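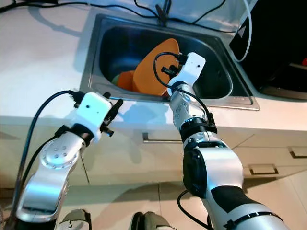 The kitchen at the Mudonis community hall in Idley is open again, and it already looks well used. The doors opened on 17th September after 12 weeks of work, and the first thing anyone wanted to talk about was the sink!

It is a proper deep one in stainless steel, set into a white worktop, and it replaces the shallow enamel basin that hall users had put up with for years. There is room to stand a dinner plate up in it, which the lunch club has been asking for since the day the plans went on the wall.

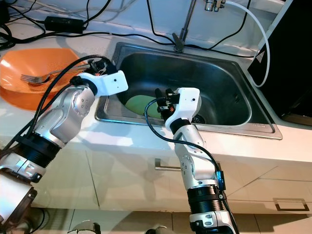

Belkadi, the joinery firm from the far end of Mill Lane, fitted the worktop and the white cupboards, with metal handles on the drawers. The tap sits at the back, well out of the way of elbows, and the big soup pans should go under it without any of the old tipping and juggling.

Then there is the crockery. The hall has gone for orange, and what a cheerful choice it is against all that white. Plates and bowls came from Flirix, the kitchen shop on the square, and the whole refit, crockery included, was paid for by the summer fair and 9 smaller events, with £1151 raised at the fair alone. 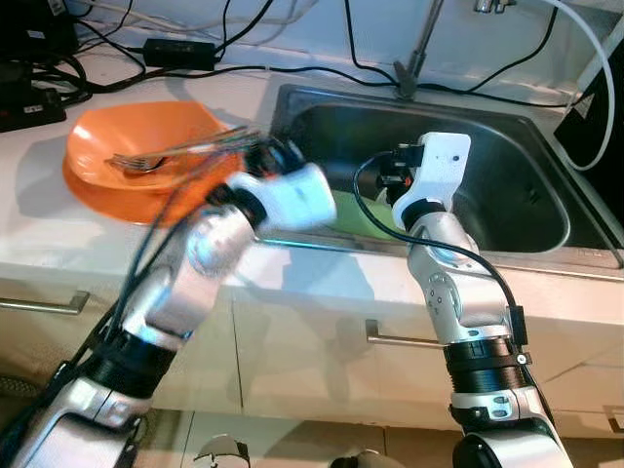
Washing up is still done by hand, and the rules are the same as ever: scrape first, stack to the left of the sink, cutlery on top. Sponges are kept in the cupboard by the door, so please take a fresh one when the old one has had its day. Tea towels go home with whoever used them last and come back clean (we live in hope).

The lunch club, the toddler group and the supper evenings are all back in their usual slots, and three new baking mornings are planned for November. Places are free, but there is a list to sign in the porch.

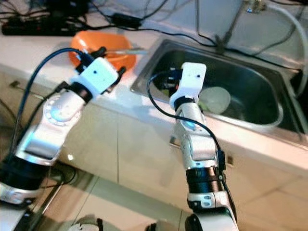
An orange bowl on the worktop beside the new sink at the Mudonis hall, Idley.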